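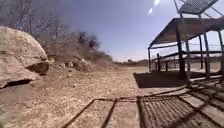 Griltcombe yard – surface and shade

isla_kingi
Thinking of booking the yard for a Friday in October. 70 people, folding chairs. Is the ground firm enough?

nuttall_b
By the shelter, yes. Further out it's sandy and chair legs sink.
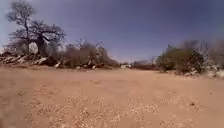
I'd keep everyone off that part and put the chairs near the road.

RangiR
Disagree. The open sand is fine if you lay matting. We did 200 there.
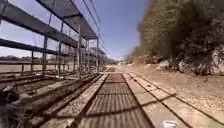

Wheelchairs are the bigger question. The grate walkway is straight, with concrete slabs along its right side, so I'd send people that way. Narrow though – single file.

nuttall_b
Matting shifts. Wouldn't bother.

Nazma S
Does the road get used? 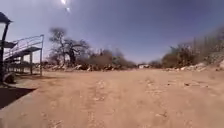

The road, with the steps and railing on the left.

RangiR
Deliveries, mostly before 13:00.

isla_kingi
Thanks. Shelter end it is.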